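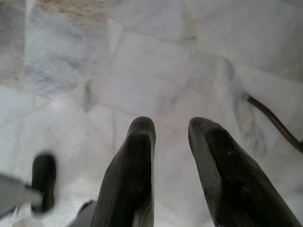
Dark rubber on pale marble.

I keep reading that the hidden shrine quest in Flellthorpe is the best secret in any open-world game this year. I finished it on Thursday night and I'm not convinced.

You need 300 reputation in Skultitz before the ferryman will talk to you, and the only quick way to get it is running grain contracts for Jakow. I did a lot of grain contracts. Then you find five torn letters, and one of them sits on a ledge the game never points you toward. Patricio Riquelme's guide calls this "trusting the player." Maybe. I call it a ledge I walked past for two evenings.

The reward is a lantern and 500 coins. By that point I had a better lantern.

I'll give them the last letter — it's well written, and it made me go back and look at the miller's house again. But the forum threads claiming it sets up the August expansion seem like wishful thinking to me. The name Ruotsalainen shows up once, on a gravestone, and people have built 376 posts on it.

I still haven't sold the lantern. If it does something in August, I'll come back and edit this.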